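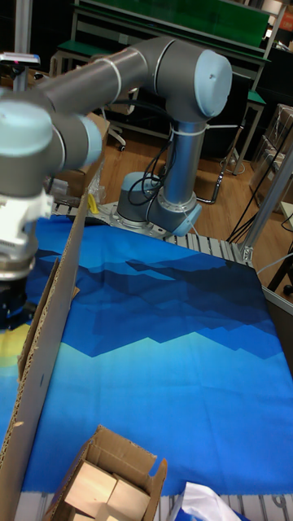
3. MATERIALS AND METHODS

3.1 Picking the fabrics

I went into this wanting to know one fairly small thing: do people get tired of a landscape print faster than they get tired of a plain cloth? My grandmother kept the same mountain tablecloth for decades and I never once heard her complain, so I had my suspicions (Omprakash Maurya, my co-author, had the opposite ones).

Figure 1. Blue cloth with a layered mountain print, spread over a worktable.

We asked 43 households in Brirnstead to live with a printed cloth for 12 weeks and then swap to a plain one. Half of them did it the other way around – well, nearly half, as 43 is an annoying number. The prints all used stacked ridgelines in a few related shades, like the navy, royal and sky blue in Figure 1. I stayed away from florals completely. Viorica Lazăr had already covered those in her October report, and I didn't want to redo her work badly!

Each household kept a short diary, which gave us 1130 usable entries. I read every one of them myself, and Gleice Queiroz read 200 again without seeing my codes. We argued most over the word "busy" – some people clearly meant it as praise. Those entries got a code of their own, and I come back to them in 4.2.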